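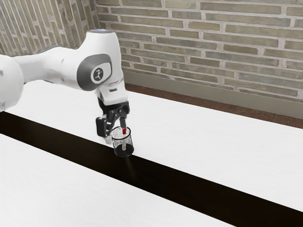
课程实践报告：检测耗材车间“放棒”工位自动化改造，以及对班组的影响

小组成员分工：我负责仿真和访谈整理，另外两位同学负责问卷和成本部分。成本部分他们单独交，这份里不写。

一、背景

实习单位是Flarberg，做水质检测耗材的，规模不大。我们去的是二车间，产品叫Nepia取样套装，一个透明小杯，里面竖一根红头白杆的取样棒，封盖，装箱，发给各地的检测点。

放棒这个动作一直是人手做。左手扶杯，右手拿棒，竖着放进去，松手，下一个。听起来很简单，我自己试了一个上午，手腕先酸，然后是脖子。棒子细，杯口也不大，放歪了会靠在杯壁上，后面封盖那道就会压到红头，压坏了整套报废。

厂里九月份决定在这个工位上机械臂，集成商用的控制系统是Tremeck，离线仿真用Lustolov。我们进厂的时候设备还没有到齐，所以前半段主要在仿真里跑，后半段现场试运行，跟着班组上班。

二、原来的流程

每盘43个杯。人工工位两个人对坐，一盘做完推到封盖那边。班组一共17个人，放棒、封盖、目检、装箱轮着来，每两小时换一次岗。轮岗是Farzana Dewan定的，她是二车间班长，以前自己就在放棒位上干过好几年，知道久坐不动是什么滋味。

轮岗这件事后面还要讲，先记在这里。

原流程的问题（班长口述，我整理）：
放棒是瓶颈，封盖经常等。
下午的歪棒比上午多，夜班更多。
新人上手慢，前几天基本都在返工。
手套薄，棒子滑，掉地上的直接报废，没有办法捡回来用。

三、仿真部分

场景是在Lustolov里搭的，很简陋。白色台面两块，中间隔一条黑色的带，后面砖墙，这些是软件自带的素材，没有改。机械臂白色，末端黑色两指夹爪，竖直向下。杯子放在靠近黑带的地方，夹爪夹住棒的红头，竖着往杯里送。

一开始想夹杆身中间。不行。杆身中间夹住的话，棒还没到底，手指先碰杯口。改夹红头，手指可以停在杯口上方，棒够长，能下去。缺点是夹得少，棒会摆，特别是横向移动之后马上下降的时候。加了一个停顿，等它稳了再下，节拍就变长了。

杯子的位置也调过。离黑带太近，仿真里杯底偶尔会卡在边缘，物理引擎算出来杯子会抖。往里挪一点就好了。现场没有这条带，所以这个问题现场也没有，但是花了我们快一整天，写出来给下一届同学参考。

跑了100次。成功标准：棒竖直，杯不倒，松手以后红头不碰杯壁。失败的分三种，棒没对准杯口；下降的时候手指蹭到杯沿，杯子移位；松手的时候棒被带起来一点再落下，歪了。第三种最多，也最烦，因为看起来都做完了，最后一下坏掉。解决办法是松手放慢，先开一点点，停，再全开。

透明杯在仿真里看不出难处，仿真里杯子的位置是已知的，直接给坐标。现场要靠视觉，透明杯反光，相机时有时无。这是仿真和现场差别最大的地方，我们在开题的时候完全没想到，老师当时提醒过一句，没当回事。

四、现场试运行

设备到了以后，集成商的工程师调了几天，我们在旁边打下手，递工具，记数据。视觉的问题最后是换了托盘解决的，原来的托盘是浅色，换成深色，杯口轮廓就出来了。没有动算法。

调好以后每盘稳定在一个节拍上，白天晚上一个样。歪棒少了，夜班尤其明显。封盖那边从等料变成了催料，有两天封盖前面堆了一排盘，没地方放，班长把装箱的桌子挪过来临时顶着。瓶颈往后移了，这个课上讲过，真看到还是有点意外，速度这么快。

停机的原因，按我们记的本子：
棒料仓卡料，最多。棒子有静电，会两根粘在一起。
托盘没推到位，光电不亮，机器等着，人不知道它在等什么。
夹爪垫片磨损，红头夹不紧。
有人伸手进去扶杯子，安全光栅触发，停。

最后一种值得多写几句。伸手的都是老员工。看到杯子有一点歪，手自己就过去了，干了几年的习惯，光栅一停还要走到控制屏前复位，复位要权限，权限在班长那里。第一个礼拜班长来回跑，她自己讲腿都跑细了。后来给每个班加了一个复位权限，好多了。

五、对人的影响

问卷发给全班组，收齐了，具体表格见另外两位同学的附件。下面主要是访谈里的内容，名字都隐去（班长同意实名）。

1. 身体上

手腕和脖子，都说好了很多。这个没有争议。有一位大姐讲以前下班回家拧毛巾都费劲。不过现在站的时间变长了，看机器的岗没有凳子，设计的时候没有考虑。我们提了，试运行快结束的时候加了一张高脚凳。

2. 节奏

以前手快手慢自己掌握，聊天也可以，手上不停就行。现在机器一个节拍，上料的人要跟着它，料仓空了会响。好几个人提到那个响声。有人说“像有人一直在后面催”。音量后来调小了，但是调小以后装箱那边听不见，又有人不满意。目前用的是灯，黄灯代表快没料，效果还可以，访谈的时候还没有用太久，所以不下结论。

3. 轮岗

这是改动最大的一块。放棒位从两个人变成一个人看机器，加上料。看机器需要培训，集成商只培训了一部分人，没培训的不能上，于是轮岗转不起来了，受过培训的一直看机器，其他的一直在封盖和目检。

目检的人意见最大。以前目检坐两个小时就换，现在一坐半天，眼睛受不了。等于说，放棒位的累，有一部分挪到了目检位上。我认为这个是整个项目里最应该早点想到的事情，方案书里面一个字都没有，方案书只写了放棒位。

Farzana Dewan的做法是自己再教。她把上料、清卡料、复位写成一张纸贴在机器旁边，每天早班开始前带一个没培训过的人走一遍。我离开的时候大部分人已经能独立看机器了，轮岗恢复成原来的样子，只有夜班还没有全恢复。

那张纸我抄了一份，文字很直接：
先看灯，再看料，最后看屏。
卡料先按暂停，别直接拉门。
杯子歪了不要伸手，按暂停，等它抬起来再扶。
复位之前喊一声。

4. 岗位和收入

没有裁人，原来对坐的两个人一个看机器，一个去了封盖。但是大家心里是有担心的，访谈的时候几乎每个人都会反过来问我，封盖是不是也要上。我不知道，只能如实说不知道。车间主任说暂时没有计划。

计件这块比较复杂。原来放棒是计件，手快的拿得多。机器上来以后放棒位改成计时，手最快的那一位收入反而低了，她教过好多新人，现在这个手艺用不上了。她说得很平静，讲完就去装箱了。厂里后来给看机器的岗加了津贴，她觉得补回来一些，没有全补回来。

5. 新人

新人明显轻松。有一位刚来的，从来没有手工放过棒，第一天就看机器。问题是机器停了要手工顶上的时候，他放不来。老员工嘴上没说什么，动作上是有点嫌弃的……我们建议保留手工练习，每周抽一小段时间，厂里说可以考虑。

六、问题和不足

时间不够。现场只跟了试运行阶段，正式投产以后什么样我们不知道。

夜班只去了37个小时，比白班少很多，夜班的部分结论要打折扣。

仿真里没有做料仓。卡料是现场第一大停机原因，仿真里棒子是直接生成在夹爪里的，等于跳过了最难得地方。如果再做一遍，会先做料仓，哪怕做得粗糙。

访谈有些是在休息室做的，旁边有别人，可能有的话没讲出来。有一位后来在门口又补了几句，和休息室里讲的不太一样，按后来的记。

录音有一段没录上，是我忘记按了，那段靠回忆，已经给本人看过，她改了两处。

七、建议（给厂里的那一版更长，这里摘几条）

培训要全员，别只培训当班的几个。集成商的合同里就应该写进去。

复位权限从一开始就放到班里。

目检岗的连续时间单独设上限，机器停不停都一样。

看机器的位置配凳子，配灯，声音可以留一个小的。

计件改计时之前先和人谈，这次是先改了再谈的。

封盖如果以后也要改，方案阶段叫上班长。这一次她是设备进门前一天才看到布局图的，图上把她们放盘的推车通道占掉了一半，当天晚上重新画线。

八、个人小结

以前做机器人作业，做到棒子进杯、松手、不倒，就交了。这次仿真那一段做完的时候也觉得差不多了，后面一大半的时间其实都花在托盘颜色、凳子、响声、谁有权限这些事上。我的实习日志里技术内容前面很密，后面越来越少，全是谁谁说了什么。

感谢二车间班组，感谢Farzana Dewan，特别是第一天让我坐上去放了一上午的棒。放歪的那些她都挑出来重新弄了，也没有讲我。

附件：问卷表、停机记录、仿真工程文件（在课程网盘，文件夹名Nepia，权限找我开）。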